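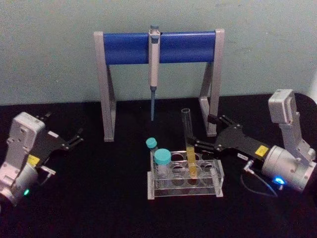 Pipette on its stand, with a clear test tube rack in front

Finding a half-remembered book: your questions

I've been running the lost books page for a good while now, and the same questions land in my inbox every week, so I've put my answers in one place. Have a read before you write in!

What should I send you?
Anything you've got, really. The rough year you read it, how old you were, whether it was a hardback or a floppy library paperback, and any scrap of plot. Please say where you read it too (a school in Drarkwood and a school in Canada had very different shelves). Try to keep it under 300 words, as I do read every single one.

I only remember one scene. Is that enough?
Often, yes! One odd scene is worth more to me than a whole vague plot. "A girl finds a door" could be anything, but "a girl finds a door behind the coal and her aunt is on the other side peeling pears" is something I can work with.

Do you know everything yourself?
Goodness, no. I have my own shelves, I have the Mulcahy index (a card list of out-of-print children's titles, which I typed up over one very long winter) and I have you lot. There are 881 requests on the list so far and 145 are still open. Have a scroll through the open ones, you might know one straight off.

How long does it take?
Some are solved by teatime and others sit there for years. I post new requests on a Thursday and most of the good guesses come in that evening.

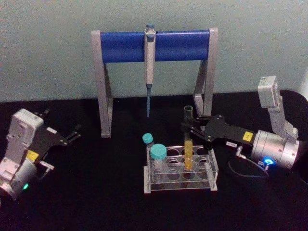
The pipette hanging from the blue bar of its stand

What if I've got the details wrong?
You probably have, and so does everyone. Colours of covers are the worst for it. I once hunted a green book for months and it was red. Tell me which bits you're sure of and which bits you're guessing.

Can you find me a copy to buy?
Sorry, I don't sell books or search for copies. Bunlow, the second-hand shop, will take a title and ring you if one comes in, and they're lovely about it.

Can I ask about short stories and poems?
Stories yes, poems no. I'm hopeless at poems. If your story was in an annual or a school reader, say so, because those are listed separately.

How many can I send at once?
Up to 2, please, and in separate emails or I lose track.

Comments

pagesandcrumbs: Mine was solved after I'd given up! It was one of the Tillon pony books, only there was no pony in the bit I remembered.

old_satchel: Could you put the open ones in order of decade? I only know the fifties.

marrowfat: Seconding the thing about covers. I'd have sworn mine had a ship on it. It was a teapot.

We use cookies to remember your settings and count visits. Accept | Manage choices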